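Reading time: 4 minutes

Rising damp

I've kept this page going as my own little encyclopedia entry on rising damp, mostly so I can stop typing the same answer to people who email me. I'm not a builder. I've owned one old brick house with a wet hallway for a long time, and I've read more than is healthy on the subject.

Rising damp is ground moisture that travels up through a wall by way of the tiny pores in brick, stone and mortar. Think of a sugar cube with its foot in a saucer of tea. The water climbs until evaporation from the wall's surface balances what's coming up from below, and in most houses that happens somewhere under waist height. As the water leaves, it drops whatever salts it was carrying, and those salts are what wreck your paint and plaster.

What it looks like

The classic sign is a tide mark, a wavy brownish or yellowish line running along the wall with healthy paint above and rubbish paint below. You'll often get a white fluffy powder as well (efflorescence, if you want the proper word), skirting boards going soft at the back, and plaster that sounds hollow when you knock on it. Mine had all of those, plus a smell like an old tent.

Black spotty mould is usually something else. It tends to be condensation, and it likes cold corners, the backs of wardrobes and anywhere the air doesn't move. Leaks are different again — they give you a patch, often high up or close to a pipe, and the patch changes with the weather or with who's in the shower. I'd rule out both of those before spending a dollar on anything else.

Damp courses

A damp-proof course is a layer built into the wall near the bottom to stop water getting past. Older houses had slate, or a line of tar and sand, and plenty of really old ones had nothing at all. My place in Mirwood has the tar and sand kind, and by the time I bought it the stuff was crumbling out like stale fruitcake. The extension on the back dates from 1968 and has a different layer in it altogether, which is still doing its job as far as I can tell.

The other thing that happens is bridging. The damp course can be perfectly fine, and then somebody lays a path or piles up a garden bed against the outside wall so the soil sits higher than the layer. The water just walks around it! I found this along the whole side of my house, under a bed of agapanthus that I'd been rather proud of. Cement render carried down over the line will do the same thing, and so will a heap of old mortar sitting in the bottom of the cavity.

Drainage and airflow

Before anyone drills anything, look at the outside. Are the gutters emptying where they should? Does the ground slope towards the house? Are the subfloor vents open, or has a previous owner painted them shut? My neighbour Suryani Santoso cleared 31 vents and weep holes along her terrace one February and her front room improved so much by winter that she cancelled the contractor. I was very jealous.

Chemical injection

If the old damp course really has failed, the usual modern fix is to drill a row of holes along a mortar bed and put in a cream or fluid that makes the masonry repel water. I had 132 holes drilled, and I know because they billed me by the hole. The dust was unbelievable. 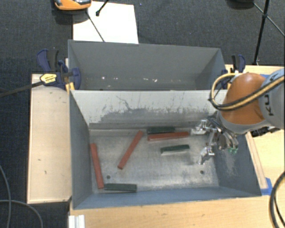 The cream went in on the same day and the workers were gone by late afternoon, but the wall itself took far longer to dry out. People get caught by this. They replaster and paint too soon, the leftover salts come through, and they decide the treatment was a dud. Gobnait Ó Briain, my plasterer, made me leave the bare brick showing for months and wouldn't be talked out of it. She then used a lime plaster, which lets the wall breathe, and finished it with a mineral paint in a colour I've since gone off.

Things that don't help

Waterproof paint on the inside is the big one. It hides the stain for a season, then the moisture goes higher and comes out above it. Tiling over the wet bit is much the same. I tried the paint in my first year there and had to scrape the lot off with a wallpaper knife.

See also: condensation, subfloor ventilation, salt attack, lime plaster.

Last updated Wednesday, April 25, 2018

We use cookies to keep this site running. By continuing to browse you agree to our use of cookies.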